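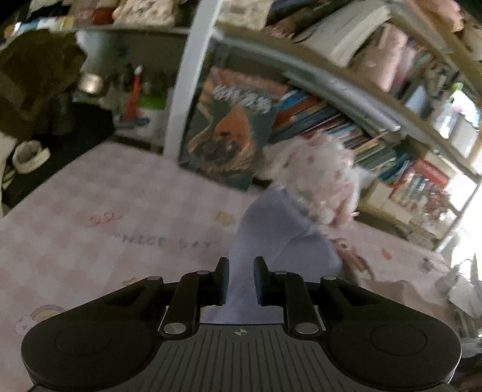
Black gripper with two fingers and silver pivot caps

Yeoman Facsimile Set: The Skirstead Frame of Government

Published by Brudodau Editions
Page last revised 2024-06-21

The Yeoman Facsimile Set reproduces the founding papers of the Skirstead settlement for use in libraries, law schools, history departments and public exhibits. It includes the Declaration of Common Rights, the Frame of Government adopted the following February, and the first body of ordinances passed under it. The three texts are often cited together as "the Skirstead constitution." The set presents them separately, in the order of adoption, so that readers may see which provisions were carried forward and which were dropped.

The Declaration is the shorter of the two principal texts. It secures the holding of land against seizure without a hearing, sets limits on the labor that could be required of a household, and states that no officer stands outside the law. It creates no offices and describes no method of election. Those matters were left to the Frame, which established a governor, a council, an elected assembly and a court of appeal, and which repeats the Declaration in full as its opening article.

Contents of the set

The set is supplied as a reading volume and a folder of loose facsimile sheets.

The reading volume runs to 178 pages. It gives a line-by-line transcription of each document, with original spelling kept and abbreviations expanded in italics. Facing pages carry a version in current spelling. Notes at the foot of the page record erasures, words written between the lines, and differences between the council's copy and the assembly's copy. There are 58 plates, gathered at the back of the volume and numbered to match the transcription.

The folder holds 10 sheets printed at the size of the originals. Both sides of each leaf are reproduced where there is writing on both sides, including the filing notes added by later clerks. Blank versos have been left out. The signature leaf of the Frame is provided with a separate key to the signers, as several of the names are hard to read even in the original.

Paper and binding

The facsimile sheets are printed on Trastetell, an uncoated cotton paper with a slightly uneven surface. It accepts pencil and may be handled without gloves. The color has been matched to the council's copy, which is the darker of the two. Users who compare the sheets with the assembly's copy will notice a difference in tone.

The reading volume is sewn in sections and bound in cloth over boards. It opens flat at any page. The folder closes with a tie and fits on a standard folio shelf — it should be stored lying down. 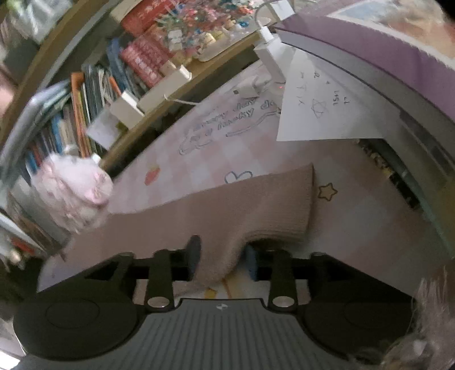

Suggested uses

Instructors have adopted the set for courses in constitutional history, legal drafting and the reading of older handwriting. The loose sheets may be given out to small groups, with the reading volume kept at the front of the room until the transcriptions are ready to be checked. Article 4 of the Frame, on the calling of the assembly, is a good first exercise. The hand is clear and the sentences are short. The court articles are considerably harder and contain two passages on which the editors did not agree; both readings are printed.

For exhibits, the sheets may be framed or placed in a flat case. Institutions that display them should label them as facsimiles.

Edition and availability

The present edition is limited to 200 sets. Each folder is numbered inside the front flap. The reading volume is also sold separately and is not numbered.

Orders from institutions may be placed by purchase order. Please state whether the set is intended for circulation, as circulating copies can be supplied with a protective sleeve at no added charge. Replacement sheets are available singly to holders of a numbered folder — please give the folder number and the sheet required when writing.

Corrections

One error has been found since printing. In the key to the signers, the entries for the third and fourth names in the second column are reversed. A corrected key is enclosed with all sets now being shipped, and earlier buyers may request one from Brudodau Editions.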